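Olalitz Adds Pastel Tableware to Vornine Line

Urnurwood, 05/12/2023 - Olalitz today released an extension to its Vornine range of plastic tableware for school kitchens and care homes. The extension covers bowls, side plates and cups in seven pastel colors. Orders placed through the distributor Kettani ship from the Urnurwood warehouse.

Bowls are molded in one piece with a plain rim and no glaze or printed layer. The stated upper limit for wash water is 80 degrees Celsius. Cartons hold 100 pieces of a single color and can be mixed on a pallet.
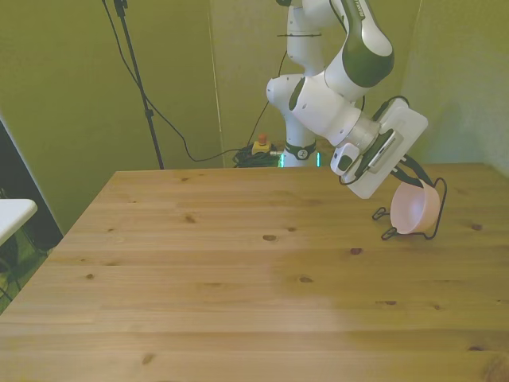 Olalitz Press Office

Existing Vornine lids fit the new bowls. Part numbers keep the current format, with a two-letter color code added at the end. Customers who use automatic reordering need to update their item lists before March, when the older codes will be withdrawn.

Stock in the previous colors remains on sale until it runs out. Replacement pieces for those colors will be made to order, with a lead time of seven weeks.

Data sheets, color cards and carton labels are available from Kettani on request. Sample packs contain one bowl, one side plate and one cup, and are limited to one pack per site.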